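By the time Pao-chu Huang found a seat, the man from Drisis had already used the word "seamless" twice. She wrote it down and put a tally mark next to it.

"What you're going to see is the Dristum arm, working in simulation," said Kianoush Alipour. He had a nice voice and very clean shoes. "It has trained on 807 kitchens."

"Real ones?" asked Su-chen Fu, from the back.

"Rendered ones."

Su-chen had run the canteen for 32 years. She folded her arms. Somebody dimmed the lights, and the big screen showed them what the gripper saw.

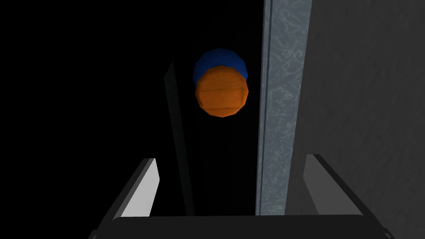

*The gripper's view, fingers open, on the big screen at Drisis.*

"What is it?" Pao-chu asked.

"A target object."

"It's orange and blue. What is it for?"

Kianoush smiled at her. "For grasping."

"Nothing's holding it up," said Su-chen. "In my kitchen, things sit on shelves."

Wai-kit Liu, who had driven them all there and wanted the contract signed before lunch, laughed too loudly. He said the success rate was 95 percent. It said so in the brochure.

"And the other five?" said Pao-chu.

"Edge cases."

She thought of 400 lunches a day, and worked out twenty on the floor. She wrote that down too. On the screen the two pale fingers stood wide apart, and it was very dark behind them.

"Can it do soup?" Su-chen asked.

Kianoush looked at his laptop. "Soup is on the roadmap," he said.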